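# Sorting out the shared kitchen table

13/06/2022

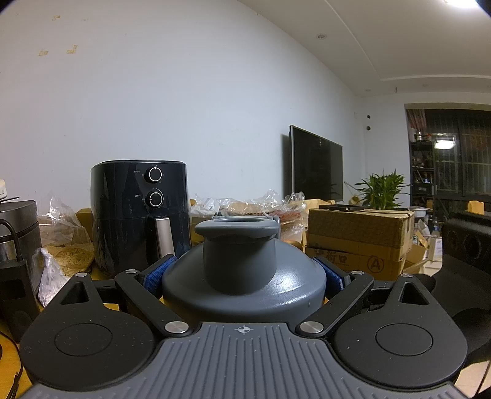
The long table in the common room has been the place where things get put down for as long as most of us have lived at Plellumel House. At the residents' meeting we agreed it should go back to being a table people can eat at. Tuulikki Toivonen offered to draw up a plan and Hüsnü Bayram has been going through the cupboards to see what space we have. This is where we've got to.

**Appliances**

The air fryer and the rice cooker both get used nearly every evening, so they are staying out. They will move to the worktop by the window once the old microwave shelf has come down. Until then please leave them where they are on the table and don't stack anything on top. The air fryer gives off a fair amount of heat from the back and it needs clear space behind it.

Loose plastic bags and paper have been ending up between the two machines. Please don't leave them there, even for a minute while you unpack. Clean bags go in the drawer under the sink, which Hüsnü has emptied for the purpose. Anything torn or greasy goes in the bin.

Please wipe the outside of the air fryer after use as well as washing the basket. The glossy finish shows every fingerprint, and a damp cloth is enough. No scouring pads. The last basket was ruined that way and the replacement from Rodell took most of a month to arrive.

Cables should be tucked behind whatever they belong to. If you are charging a phone or a power bank, take it back to your room afterwards. Two have already been handed in to the office this month -- if one is yours, ask Tuulikki.

**Packets of food**

Wrapped food left on the table has been the main source of complaints. Some of it belongs to people who are coming straight back for it and some of it has plainly been forgotten, and there is no way for anyone else to tell which is which. From now on:

- Write your name and room number on anything you leave in the common room.
- Shared food goes in the blue crate at the end of the worktop. Anything in the crate can be eaten by anybody.
- Packets with no name on will be moved to the crate at the end of the day.
- Anything that says "keep refrigerated" goes in the fridge straight away, named or not.

There are marker pens in a jar next to the kettle. Please put them back with the lids on.

**Bottles and caps**

Hüsnü found 14 lids and caps at the back of the cutlery drawer with nothing to go with them, and plenty of bottles under the sink with no lids. He has matched up what he could. The remaining caps, mostly the kind with a spout, are in a bowl on the side. If you have a bottle that has lost its top, try one before you throw the bottle out. The bowl will be there until the end of June and whatever is left in it will then be got rid of.

If a bottle has a spout, please take the cap off to wash it. Rinsing through the spout doesn't clean the inside.

**Cardboard boxes**

A box can stay in the common room while you are unpacking it. After that it needs to be flattened and taken down to the bin store. The door code for the store has changed to 1549. Trays should go back in the tall cupboard, on their edges, with the big ones at the left.

If you would like to keep a box for moving out, store it in your room. We had several requests to use the space behind the television wall for this but the fire officer has asked us to keep it clear.

**The plant**

The long-leaved plant is staying, as several people asked. It will go on a stand in the corner so that it isn't hemmed in by shopping. Tuulikki waters it once a week and would prefer that others didn't -- the last one was drowned by kindness.

**What we have spent**

The stand and a new set of shelf brackets came to 100 euros together, paid out of the house fund. The brackets are from Velex and will take more weight than the old ones. We also asked Güler for a price on a fitted cupboard along the whole of the back wall. They quoted 1173 euros, and we have decided to leave that until next year at the earliest.

**Helping out**

The shelf comes down next week, and we could do with two more pairs of hands to carry things across and clean behind where they stood. It should take an hour. There is a sheet on the noticeboard by the stairs, or you can put a note under Hüsnü's door (second floor, opposite the laundry).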